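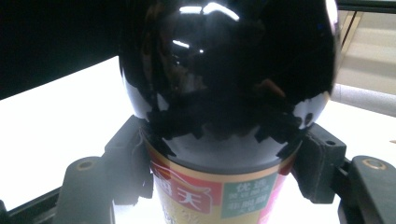

How do you teach a robot to pick up a bottle?

A robot doesn't know what a bottle is. Someone has to show it, many times over. At Fernport our club does this with hand-held grippers. You hold one by its handle and it closes on things with two black fingers.

Bottles are tricky. Glass is smooth and shiny, and the shoulders are round. Squeeze in the wrong place and the bottle can slip.
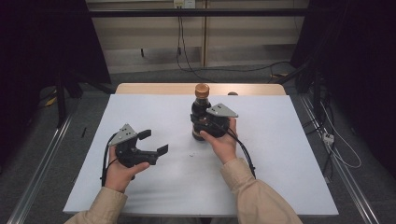
Fernport Junior Robotics Club

You can use one gripper in each hand. Zhuoran Duan keeps one open while the other holds the bottle round its middle. Our target is 200 goes. A computer then looks for the pattern in them.

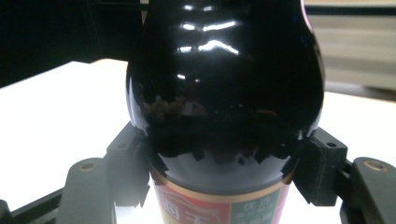 Two fingers, one on each side of the bottle.

Try it at home with kitchen tongs and a plastic bottle.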